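Section 5: Updating the Vellach headset by hand

The Hunent desktop app claims to handle updates by itself. It may do. If the headset still shows error 53 after a restart, assume the app has missed one and work through the steps below.

Before you start

Charge the headset past the halfway mark. The battery gauge is optimistic, so don't trust a single bar.

Caution: do not unplug the cable while the progress bar is moving, even if it looks stuck. It often looks stuck.

1. Close the Hunent app. Clicking the cross only hides it, so quit it from the system tray as well.

2. Check the date and time on your computer. A wrong clock makes a good certificate look expired, and the error message won't mention it.

3. Download the update from the Trurkside support page. Ignore any "driver booster" offered alongside it.

4. Plug the headset straight into the computer. Hubs are said to be supported. We have had mixed results.

5. Run the file and choose Repair. The screen promises 3 minutes; allow longer.
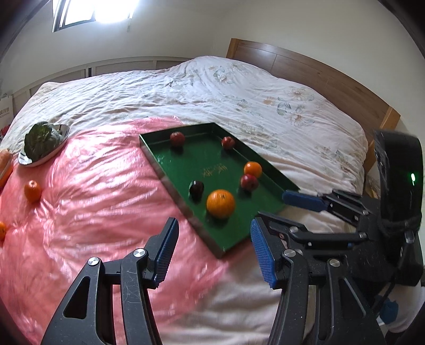
6. Restart the computer when asked, then open the app and look under Device, Version. You want 2000 or higher. "Up to date" on the front page proves very little.

Note: Repair is supposed to keep your room set-up. Write down your floor height anyway.

If error 53 comes back, save the log file and send it to Wibisono support before trying a factory reset.

Last revised 2026-09-17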